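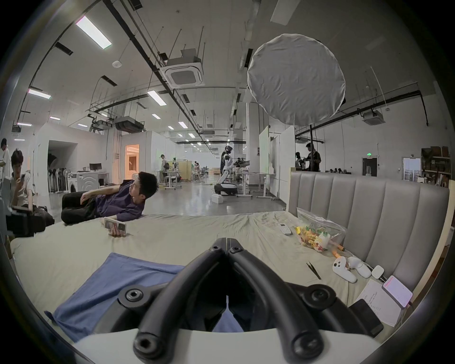 A hand-held gripper over a folded blue cloth on the practice bed.

Toàn Trình had been folding for most of the morning when we sat down to talk, and he kept talking with his hands, closing two fingers on cloth that wasn't there.

"You stop thinking of it as a tool after a while," he told me. "My first week at Dradmont I squeezed everything too hard, and I rushed, and the recordings were no good to anybody. Now I fold the way I'd fold at my mother's house, only slower."

He is up to 3,962 recordings, 296 of them on bedding alone, and he's oddly fond of the bedding ones. Cloth never lands the same way twice, he says, and a robot learning from him ought to see plenty of that — the wrinkles, the corner that slips, the second try.

He tried remote control too, back in January, driving the arms from a chair for 20 minutes at a stretch. "It's good for your patience! But you can't feel the cloth, so you're guessing with your eyes. With the gripper in my hand I know when I've got it."

I asked whether he leaves his mistakes in. "Some of them, sure, if I fix them right after. I'd want to be taught that way myself."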